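**Clear surfaces talk -- notes, Jun 28, 2025**

Plernley room, 20 min slot. Pascal Gilbert intros me, keep it short.

- Open w/ question: when did you last see your whole table? Wait for hands.
- Tables fill up by themselves. Mail, keys, chargers, the bag from the pharmacy.
- My story -- January, kitchen table, couldnt find the tax letter. It was under a bread box. Don't drag this out.

Main point: pick ONE surface. Not the house. One table, cleared to the edges, every night before bed. Works better than a big Saturday clean-out (say this slow).

How:

1. Everything off. Floor is fine for now.
2. Wipe. Damp cloth, then dry.
3. Only put back what gets used there. Rest goes in a box w/ a date on it.
4. Box not opened by January? Thibault Chevalier gives his away, I'm softer on this.

Next slide. Let them look, don't talk over it.

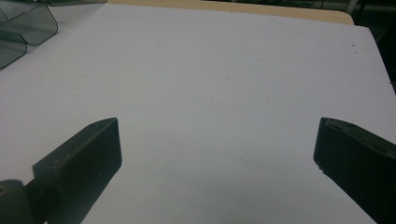

*White tabletop, middle bare. Still a few specks and marks.*

Specks -- someone will ask. Light tops show everything. Crumbs, pen, dust. My view: leave small marks alone, you'll go nuts. Bare is the goal, spotless is a differnt talk.

If they ask about dark tops: fingerprints instead, same amount of wiping.

Survey from the Lindden group -- 444 replies, 200 said the kitchen table was the worst spot in the home. Hallway shelf second. SKIP if running late.

Homework: tonight, one table. Photo before, photo after, bring both next time.

Questions. Then handouts by the door, Pascal has the box. Give back the clicker!!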